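Progress report to the Callness programme office
Grasping work package, second reporting period
Last updated: October

Prepared by Hina Lashari, Vondovis

Work in this period was held up by a fault in the grip check, and most of this report deals with it. The remaining tasks are on plan apart from the handover task, which has not started.

What went wrong

The grip check is meant to stop the arm lifting until the fingers report a firm hold. In simulation it passed grasps that were not firm. A thin handle could sit between the fingers with almost no force on it and the check still returned a pass. The lift then went ahead and the utensil slid or turned in the jaws on the way up.

We ran 1,171 simulated lifts with the faulty check in place. Of these, 70 ended with the object dropped after a pass had been recorded. The drops were mostly in the last part of the lift, when the wrist starts to tilt. We did not see the pattern at first because the run summary logged a drop under "path ended early", together with timeouts.

No hardware was damaged and nobody was near a moving arm. The same check was due to go on to the physical cell at Brusham on the Sunday after the fault was found. I stopped that installation and it has stayed stopped.

Cause

There were two faults, one hiding the other. The finger closing limit had been set for the thicker test pieces supplied by Jafri and was never changed for kitchen utensils. The fingers stopped at the limit, and the check read "stopped" as "gripping". The force reading should have caught this, but it was being averaged over too long a window and still held values from the previous grasp.

What has been done

The closing limit is now set per object. The force window has been shortened and is cleared before each grasp. Drops have their own code in the log. We also added a hold step, in which the arm stays still above the table for 6 seconds before the wrist is allowed to tilt.

The repeat runs are not finished. Thick handles behave as expected. Thin handles still need work, and I would not call the fault closed until the full set has been repeated with the new settings.

Wrist camera views from the simulated table task: 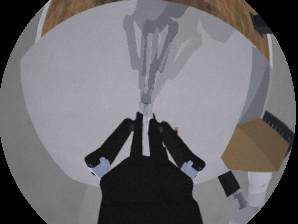
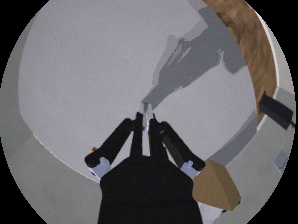

Jafri has read a draft of this report and objects to the hold step, on the grounds that a pause only shows the grip is good while nothing is moving, and the drops happened during the tilt. The preference there is for a slow tilt with the force reading watched throughout, and for the Brusham installation to wait until that has been tried on thin handles.

I accept the point about the tilt. We will run both versions in the next period and report the drops for each separately. This needs 2 extra weeks on the work package, taken from the time set aside for the handover task. No additional money is requested.

0 comments
2 shares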